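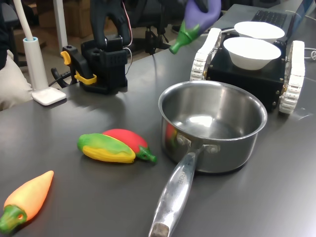
桌面抓取作业操作规范修订版发布 新增人员同桌与线缆管理条款

2023年12月27日　作者：Zixuan Xiao

打印本页 | 通过电子邮件发送

Skorum实验室联合工作组公布了桌面机械臂抓取作业操作规范的修订版。新版适用于在普通实验台上进行的遥操作示教、自主抓取测试和数据采集，不适用于带固定围栏的工业单元。征求意见稿于7月发出，共收到意见518条，其中多数集中在人员站位、末端夹持力和台面附属设备三个部分。

修订版正文共14章。与旧版相比，变化最大的是第4章“共用台面”。旧版只规定机械臂运行时操作员应位于工作区以外，未说明操作员坐在同一张桌旁时如何处理。新版要求在台面上标出机械臂可达范围的投影边界，坐姿人员的手臂和躯干不得越过该边界；确需越过时，应先将机械臂切换至保持状态，并由第二人确认。袖口宽松的衣物、挂绳和长耳机线列入禁止项。

第5章涉及夹持。以玩具蔬菜等轻质物体为操作对象时，夹爪闭合力的上限为80牛，超出者须单独提交评估。物体悬空期间，夹爪不得因程序暂停或通信中断而张开。金属锅具等质量较大、边缘较硬的容器可以作为放置目标，但手柄应避开机械臂的主要进退路径；锅体内壁反光较强时，应在记录中注明光源位置，便于日后排查视觉识别误差。

起草人之一Jabari Nzioka表示，反光条款在讨论阶段争议较多。“有人认为这是感知算法的问题，不该写进操作规范。我们的看法是，抛光表面会影响定位结果，定位偏差又会变成碰撞，所以至少要记下来。”

第7章为新增内容，规定台面附属设备的固定方式。独立安放的机械手、支架和底座，凡未用螺栓与台面连接的，均应使用夹具压紧，并在每次开机前用手推检查。履带式小车等可移动平台与机械臂共用台面时，未参与任务的一方应断开驱动使能。车顶放置碗、盘等敞口器皿的，行驶加速度应在任务单中写明，器皿是否固定也须写明。

线缆管理同样在第7章。电源线与信号线应分开走线，不得穿过可达范围；设备背部引出的细导线须留有余量，并在距接头不远处加一个固定点。笔记本电脑等控制终端应放在可达范围以外，急停按钮的位置不得被终端遮挡。

Istport测试中心的Peninah Shirima参与了条款验证。验证期间，两个小组分别按旧版和新版布置台面，重复同一组取放任务。她说，新版的准备时间更长，主要花在压紧底座和整理线缆上，熟练之后差距缩小。验证报告未给出事故率方面的结论，理由是样本量不足。

对于第4章的第二人确认要求，部分用户提出不同意见。Ndung'u工作室的Mollel（Brian Mollel）在书面意见中写道，小型团队夜间往往只有一人值守，该要求难以执行，建议允许用双手使能装置替代。工作组未采纳这一建议，但在附录B中保留了临时豁免程序，每次豁免有效期为2周，期满须重新申请。

规范不规定具体的机械臂型号、夹爪结构或软件平台。记录表格式有所简化，原先分列的“物体”“容器”“障碍物”三栏合并为一张台面布置图，由操作员在任务开始前填写，中途增减物品须另行标注。照明灯具此前不在登记范围内，现要求与其他台面设备一并画入，灯杆高度超过夹爪最低行程的，按障碍物处理。

培训材料由Nundeo负责编写，编写组联系人为Mutua Nyamweya。在培训材料发布之前，持有旧版操作资格的人员可继续作业，但须阅读第4章和第7章并签字。

打印本页 | 通过电子邮件发送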